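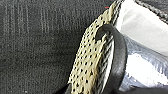 April 1, 2020
By Huguette Vachon
2 min read

So the shelf-stocking robot at Zendale is off the job for now. I was there for the fault, and it was a weird one! It was putting plush toys back on the wire rack when the left gripper closed and just wouldn't let go. 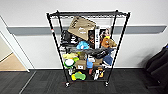
The stop button worked, thank goodness, but the arm held its grip for 25 seconds after that (it's supposed to open in two). No one got hurt.

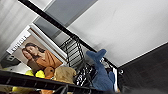
Tanner Nguyen told me the log shows 218 clean picks before the jam, and he blames a Skeretti driver update, the same one that caused trouble in October. I'm not so sure, but he knows the thing better than I do.

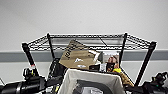
Batista is sending a new driver board, and until it's in, everybody stays behind the tape while the arms have power. They want 80 test picks with no faults before it goes back to work.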